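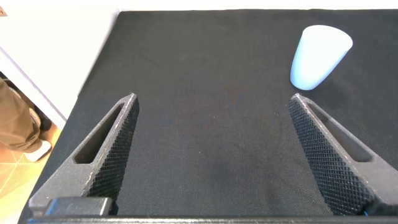
Fingers open, knurled inner faces, cup on the table.

2024-03-29
Orham ball wall, counter check and wear notes

Counter read 2904 at close. Hand tally for the same period was lower by 44. Nearly all of the difference falls in the member morning, when the Stultel family group came through. Suspect double triggers on the lower beam. Children under three stop in the gap and lean back out, and the Tellix board logs each break as a new entry.

Changed the hold-off from 2 s to 7 s. Walked through in both directions, single file and in pairs. Single file counts correctly. Pairs side by side still count as one, same as before, so the totals will now err low. Acceptable for the sponsor report as long as it says so. Do not mix old and new totals in one column.

Ball wall: track sections 1 to 4 fine. Section 5 has a raised lip at the joint and balls hop out toward the bench. Sanded the lip, refitted, ran 103 balls, no hops. Section 6 clamp is the old Le Roux type with the stripped thread. Left it with a washer under the head. Needs the new clamp before the employee family day.

Catch tray foam is compressed on the left side and smells of disinfectant. Cut a replacement from the gray sheet, not glued yet. The adhesive we have is marked for adult use only. Check the data sheet or use the hook strip.

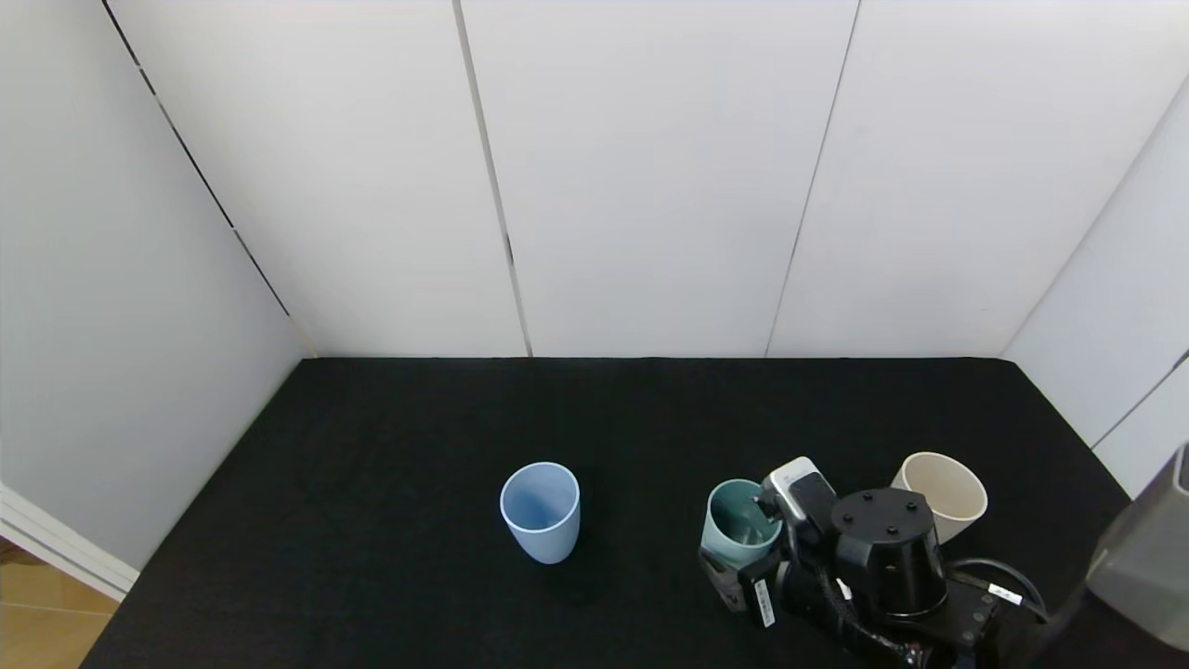
Table with black cloth, white panels, three cups upright.

Noise: meter at child ear height by the lift wheel, around 80 dB with the tray full. Too high for the toddler side. Felt on the chute brings it down a little, but the felt sheds. Try cork next.

Label copy came back from Stultel with the logo larger than the instruction text. Sent back with the size rule from the September install.

Open:
Section 6 clamp
Foam fixing
Cork on chute
Repeat hand tally with the new hold-off, full day
Ask Tellix whether the board can log beam order, which would sort entries from exits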